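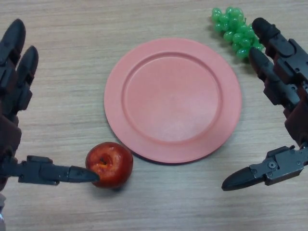 4. Handover of office in small professional associations

4.1 What the records show

We turn now to the part of the study that gave us the most pleasure to put together, and (we will admit) the most trouble: what happens in the weeks when one president of a notarial or legal association steps down and another takes the chair. Much has been written on how such bodies elect their leaders, and a good deal less on the fairly humdrum business of passing over the files, the keys to the office, the mailing list and the half-finished letters to the ministry.

Our material comes from the regional associations of Tomstead, Plerden and Iltby, all of which kindly opened their minute books to us. Between them they hold 688 sets of minutes that mention a change of officer in one way or another. We read every one, and coded them using the scheme set out by Adjei, which sorts handover work into ceremonial, clerical and advisory tasks. The scheme was built with larger national bodies in mind, and we had to stretch it a little in places, particularly where the outgoing president stayed on as secretary and so handed a good many things over to themselves.

In Plerden the rules call for an overlap of 40 days, during which both presidents may sign letters and both are expected at meetings. Tomstead has no such rule, though its members seem to have grown a custom that does much the same job. Iltby falls somewhere in between, and its minutes are so brief for the early years that we would rather not lean on them too heavily.
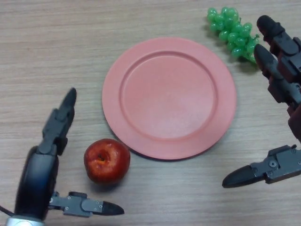 Figure 5. Round plate, red apple and green grapes on a light wooden tabletop.

4.2 The overlap period

The overlap turned out to matter most for advisory tasks. Ceremonial duties were nearly always dealt with in a single evening, usually in September, and the clerical ones followed along at whatever pace the office could manage. Advice was another matter. New presidents in Plerden went back to their predecessors again and again over questions of fees, cross-border recognition of deeds and the proper tone to take with neighbouring associations, and the minutes record these conversations with a good deal of warmth. In Tomstead we found 2 cases where the outgoing president moved away shortly after the vote, and in both the minutes show the same items of correspondence being carried forward from one meeting to the next for most of the following year.

We do not want to make too much of this. The Tomstead clerks may simply have been more thorough in writing down what was left undone, a possibility we come back to in Section 5 when we look at how the minutes themselves were kept.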